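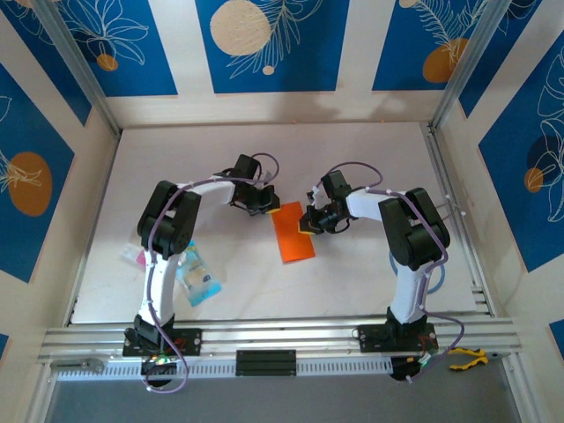
Fig. 1. Two-arm cell with an orange sheet on the work surface.

Work and Automation, unit 7 – handling cells and the people next to them
Notes to go with the lecture, 29/11/2019
G. Rinaldi

Read before class if you can. The Rollow reading is long, skip the appendix. Bring your job diagrams from unit 6, we'll mark them up.

1. Where we left off

Last unit: whole jobs vs. tasks. A job title hides a lot. "Folder" at the Valtelden shop meant folding, yes, but also squaring the stack, pulling bad sheets, fetching cartons, showing new people where to stand, telling the office the paper was wrong again. When the cell came in, the plan listed one task. Folding. The rest was not on the plan so it had no owner.

Keep that in mind for everything below. Write down the tasks first, then ask which ones the machine takes.

2. The Valtelden case, short version

Packing and inserts shop, 30 people on the floor. Bought two-arm cells through a supplier called Mockus. First cell running in September. Thin flat goods only at the start – sheets, sleeves, light card.

Why flat goods? Management thought easy. Flat goods are a pain. They slide, they curl, two stick together and come up as one. A person feels a double sheet with the thumb and doesn't think about it. Folders who had done it for years could not say how they knew. This is what the reading calls tacit skill (know the term, it comes back in unit 9).

What changed in the first weeks:
- Two folders moved to "cell attendant". Same pay grade, new duties. Load, watch, clear, restart.
- Breaks had to be staggered so the cell was never left alone. Folders used to take break together. This came up in nearly every interview, more than pay did.
- Waste count went from end of shift to every 60 minutes. Attendants filled in the sheet by hand, the supervisor typed it in again later. Double work, still going when I visited.
- Hand folding kept for short runs. So the old bench stayed, with fewer people at it.

3. Watching as work

Big topic, we only start it today. Attendant work looks light. Standing, looking, hands free most of the time. But attention is work. Ask anyone who has done a long drive on a empty road.

Two kinds of watching, don't mix them up:
Monitoring – is it running, is the count right, any light or alarm.
Anticipating – is the next sheet lying crooked, is that corner going to catch.

The job description had only the first. Good attendants did the second, and it's where most of the saved stops came from. Not paid for, not trained for, not written down. Link back to section 1.

How close are the fingers to the edge of the material, how is the sheet lying, would you step in or wait? Attendants make that call all shift long. Try it yourself with a close view.
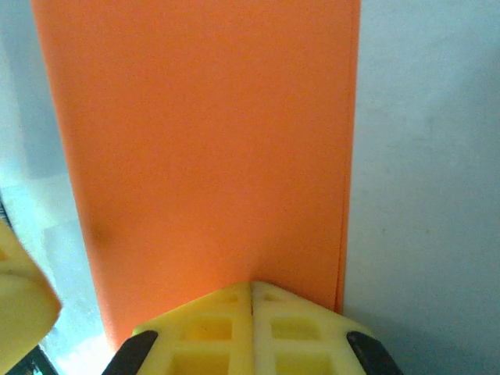 Who decides when the cell gets stopped?
The attendant, at any time and without asking first. At Valtelden that rule was on paper from day one, but people waited for the supervisor anyway until it was repeated at shift meetings.

Why did they wait? Three answers from the interviews: fear of the stop showing up under their name in the log, not being sure what counted as a real problem, and plain habit. On the bench you never stopped anything, you just slowed down. There's no slowing down by hand on a cell, it's go or stop.

The fix that helped was small. Stops logged per cell, no name attached. Stops went up, scrap went down. Careful with this though – one shop, short period, and they changed the paper supplier in the same month. Don't quote it in your essay as proof of anything.

4. Who gets trained

Mockus gave 2 days of training. Went to the supervisor and the maintenance lead. The attendants got it second hand, in pieces, between runs. Maintenance lead told me he was "the manual" for a while, people shouting across the floor for him.

Compare Ternik, the second case in the reading. Attendants there sat in on setup from the begining, and were asked to bring their worst material, creased stuff, bent corners, whatever gave trouble on the bench.

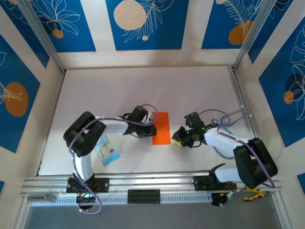 So by the time the cell went live at Ternik the attendants had already seen it struggle, and had an idea which material to hold back for hand work. They also had opinions, loud ones, and some of those ended up in the setup. Costs more hours up front. The Ternik manager complained about that to me at length.

5. For discussion, groups of four

Take one job you know well. List its tasks, including the ones not in the job ad. Mark which a cell could take, which stay, and which are new.
Who in your example would get the training? Who should?
Would you log stops by name? Argue the side you don't agree with.

6. Reading for next time

Rollow, chapters 2 and 3. Interview extracts are in the course folder, the Ternik ones are the longer file. Short response, one page, hand in on paper. Late ones go in the box outside my office.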